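Arts Funding and Cultural Institutions
Unit 2 handout: Reading the appointment announcement
Instructor: Effie Cairns

Read this before the February session and bring the two announcements from the course packet, marked up.

Why we bother with these

When a foundation, museum or orchestra names a new leader, it puts out a page of prose. Most people skim it and most newspapers reprint it. I want you to read it slowly and with some suspicion. An announcement is written by the people who made the choice, for an audience that includes the people who might have chosen differently. You will rarely find a lie in one. You will find a lot of sentences that can't be checked.

The packet uses two cases. The Gollier Fund gives grants to small theaters and literary presses. The Pimentel Trust supports choirs, dance companies and a summer music school. Both changed leaders after long searches, and both told the public they were thrilled.

Case A: the Gollier Fund

Gollier named the poet Hidayah Ginting as director, replacing Craig Innes. The announcement calls her work "nationally recognized" in its first sentence and again in its fourth. Recognized by whom? It lists one prize. It says she "transformed" the writing program she used to run, and it gives enrollment for the year she left but not for the year she arrived. Without the first number the second is decoration.

She may well be an excellent choice. I have read her poems and like them a good deal. But writing good poems and running a grants office are different jobs, and the release slides from one to the other with no argument in between. Look at paragraph three, where "her gift for language" becomes "her gift for leadership" across a single comma.

Then look at what happens to Innes. He gets one line of thanks. His grants for rehearsal space, which took up most of the Fund's attention while he was there, aren't mentioned anywhere. Ask yourself whether they are continuing. I couldn't tell.

Case B: the Pimentel Trust

Pimentel hired Orlando Mamani, a former choir director, and announced a new program on the same day under the name Vollero. We are told that Vollero will "reimagine access." The budget is described as "significant." Each grant is capped at $2000, and the Trust expects to make 200 of them, so you can do the multiplication and decide for yourselves whether the word is earned. The release doesn't do it for you. It also doesn't say whether this is new money or the old touring fund under a different name.

Lewis Baird's essay in the packet takes a kinder view than mine. He argues that vague language protects a new director from being held to promises made by a board before he has seen the books. That's a fair point, and I half accept it. My trouble is that the same vagueness protects the board, and the board is the party that wrote it.

Terms to know

Search firm: a company paid to find candidates. When a release praises "a broad national search," see if it names the firm or the size of the pool.

Interim: someone running the place between leaders. Often left out of the announcement altogether, even when they did the job for a year or more.

Convening: a meeting. Sometimes a meeting with lunch.

Restricted gift: money the donor has tied to a purpose. A new leader can't redirect it, whatever the release says about a bold new direction.

Working through a release

Strike every adjective on the first page and read what is left aloud.

Circle each number. Write beside it the number you would need for comparison. If the release gives you that second number, put a check mark.

Underline every verb in the future tense. "Will explore" and "will pay for" belong in separate columns.

Find the quotation from the board chair. Cover the name of the new director and see whether the quotation could be about anybody. In Case A it could. In Case B it could be about a building.

Check the release against the last public report, if there is one. Gollier's is 21 pages long and the grants list is at the back, in small type. Pimentel's reports are stored in the Storneo reader, which you can open with your library login. The search box in Storneo is poor, so browse by title.
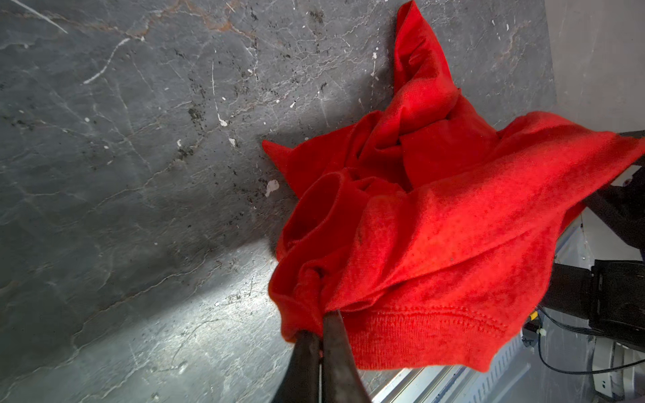
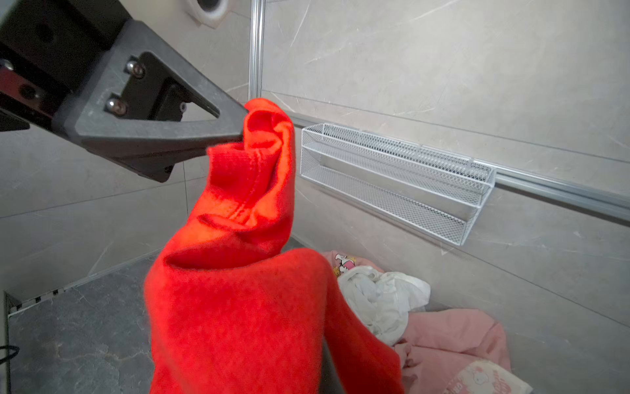
Written assignment

Pick one of the two cases. In two pages, say what the announcement commits the institution to do, and quote the exact words that commit it. If you conclude that it commits them to nothing, you still owe me two pages, with evidence.

Do not tell me whether the appointment was a good one. You can't know that from the release and neither can I.

Rewrite the opening paragraph so that each claim in it could be checked by a stranger with a phone and an afternoon. Attach it as a separate sheet. Mine for Gollier came out at three sentences, and I will hand it around after yours are in.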